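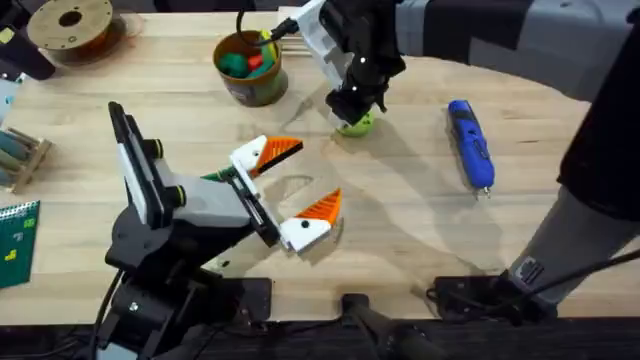 Photo: Wanddale Works, bench room record

BENCH AND LOOSE ITEMS CHECKLIST
Room: bench room, ground floor, Wanddale
Inspected: 26 July 2019
Sheet 3, wooden benches. Marks used: S satisfactory, A action needed, N not checked.

1. Worktop surface. S
Butcher-block strips sound at all glue lines that could be reached. No raised grain found when a cloth was drawn along the strips. Old sealing oil is thin towards the front edge. Re-oil at next shutdown.

2. Hand tools left on the bench. A
Rotary tool to be returned to its holder between jobs, tip guarded. The blue tool was lying on the worktop beside other items. Check collet for tightness before use. Tools without a current test label go to the Prilteveck cabinet and stay there until tested.

3. Filament spools. A
Spools to be stored flat or on a spindle, never on edge. Wooden flanges checked by hand for splinters. Empty spools are to be cleared weekly. This was also noted on the previous sheet and remains open.

4. Cords and leads. A
Bundled cords may stay on the bench if tied and lying flat. Anything uncoiled goes on the wall hooks. Mains leads sampled at the plug end only; one strain relief was slack and has been re-made.

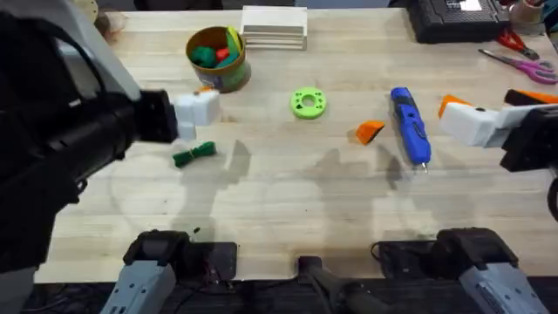 Leads longer than the bench are outside this item and are covered on sheet 4, together with the floor trunking. The hooks themselves were pulled by hand and held.

5. Tins and other containers. S, with comment
Rims checked for sharp edges, rolled rims preferred. Labels must match contents. Where a printed tin has been reused, the old label is to be covered. Containers with items standing above the rim should be kept back from the front edge, as they tip easily. Maximum gross weight for any container on the bench is 3 kg.

6. Small parts and fragments. A
Sweep the worktop at the end of each session with the soft brush. Coloured fragments do show up well on pale wood, but clear ones do not, and the previous sheet recorded two behind the rear upstand. Bin emptied during the inspection.

7. Rings, balls and rolling items. A
Round items to be kept in a bowl or tray when not in use. Rings may lie flat on the worktop. Check moulded items for splits at the inner edge and for flash on the outer rim. Of the stock in the Maglaya drawer, 11 pieces were withdrawn for flash.
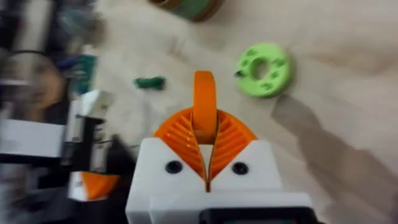 Item 7. Light green ring with centre hole, lying flat on the worktop.

8. Notebooks and paper. S
One notebook per bench is permitted. Wire bindings to be free of projecting ends. Loose sheets are not to be left under containers.

9. Trays and racks. S
Wooden racks checked for loose joints. Rods and markers to lie fully within the rack, with nothing projecting over the side edge of the bench. Spare rack held under stock number 224.

10. Circuit boards. A
Bare boards to be kept in a bag or on a mat. A board placed straight on wood may pick up oil from the worktop and scratch the finish with its trimmed leads. Bags are in the Clundard box, second shelf.

11. Padded and fabric-covered items. N
Covers to be inspected for open seams and taken off for washing where the maker allows. Wrinkling alone is not a defect. Deferred until the replacement covers arrive.

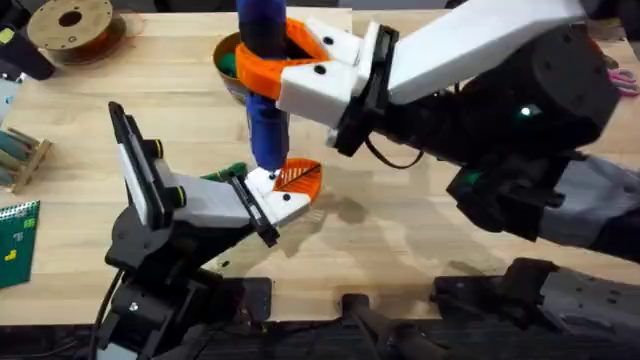
Can a padded item with a wrinkled cover stay in use before the item 11 check is done?
It can, provided the seams are closed and no filling can be felt through the cloth. Enter it on the sheet as N and leave the mark in place until the cover has been checked.

12. Clearance at bench edges. S
Nothing loose within 38 mm of the front edge. Clamp handles are exempt but must be hand tight. Side edges measured on the left only.

Actions carried forward: items 2, 3, 4, 6, 7 and 10. Item 11 to be entered on the next sheet as first inspection. Completed sheets go in the grey binder by the door.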